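Search this site Search

The Bag Inside the Bag: speaker notes, packing evening at Lundthorpe
Saturday
14 shares · 3 comments

Okay, hello, settle in, there are more chairs by the window. Wait for the coffee people.

Start with the confession. I have lost sunscreen in my own luggage. I mean it was in there the whole trip, in a side pocket, and I bought another tube at the airport and then another one at the beach. So when the folks at Lundthorpe asked me to talk about small bags and small things, I said yes before they'd finished asking!

Tonight is only about the little stuff. Suitcases were last month and I'm not going back to suitcases. (Somebody will ask about rolling shirts. Smile, move on.)

Ask the room: who has a pouch at home with packets in it that they can't identify? Wait for hands. There will be a lot of hands.

So, single-use packets. I love them and I also think they're where most bags go wrong. They're skinny, they slide down into the seams, they hide in the folds, and then you wash the bag and find out what was in them. A stick packet should go in last and come out first. Stand it up along the side where your fingers will meet it. 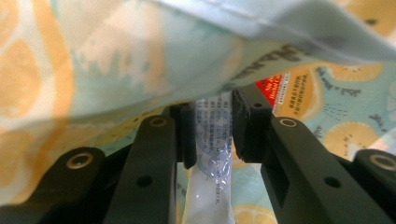

Abundio Trujillo
Packing and Small Spaces Instructor, Plevier

Slim white stick, printing on the front, and look how little room it takes up next to that citrus cloth. You could fit a whole row of those where one bottle would go. The trouble is that a white stick looks like every other white stick. If you can't read the label, or the label's crinkled, write on it with a marker before you leave the house. One word. "Hair." "Soup." I've mixed up worse than those two and I'll tell that story if we have time.

(Pause here, drink some water.)

Next part is the soft bag against the hard basket. I go on too long about this one, so keep an eye on the clock.

A soft bag is for leaving the house. It squashes, it fits in the gap next to your shoes, it forgives you. A basket is for sorting, and for living out of once you get there. What I see people do is try to sort inside the soft bag, with one hand holding it open and the other hand digging, and the fabric keeps falling shut on them. So tip it out! Put the basket beside the bag, on the same side every time, and move things across. Jars and tubes first, then the flat things, then packets. I do mine on the left and I couldn't tell you why, my mother did it that way.

About baskets – get one with holes. Holes let crumbs out and let air in, and you can see from the side whether there's still a tube in the bottom. A handle you can hook a finger through is nice too. Mine came from Hinojosa on a sale day and I went back for 2 more.

And about prints. I used to say plain fabric only, so you'd see what you'd dropped on it. I've come around. A loud print is easy to spot on a hotel bed with everything else you own dumped on top of it, and it makes me happy, which counts for something at five in the morning.

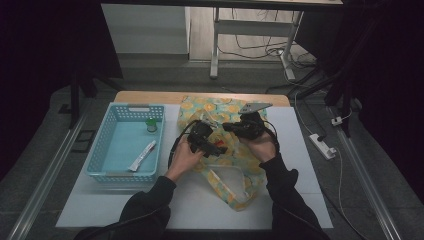 Dulia asked during the practice run whether you really need the basket at all, or if a second soft bag would do the same job, and couldn't you just use the sink. You could use the sink, I told her, until you want to wash your hands. A second soft bag works if you're good about folding the top down into a cuff so it stays open. I'm not good about it.

I liked her question so much that I'm leaving it in. Say her name, she'll be in the second row.

Back to the lemons for a second. Light blue basket on the left, small jar with a green lid, a white tube lying on its side, and the bag spread out loose with its folds all bunched up at the back. I like a bag spread out flat-ish like that when I'm working with it. A see-through part is handy too, you can check for strays without opening anything. If you're buying a new pouch and you're stuck between two, take the one with a bit of clear plastic in it.

Green lids, by the way. Different colored lids on small jars will save you so much sniffing.

Now the exercise. Everybody gets a pouch from the pile by the door and 11 things to put in it. Close it, hand it to your neighbor, and your neighbor has to find the packet with their eyes shut. People get very loud at this point, let them.

If there's time: the soup story. If there's no time: tell them where the coffee cups go, and bring the pouches back to the pile, zipped please.

Share this 14 Comments 3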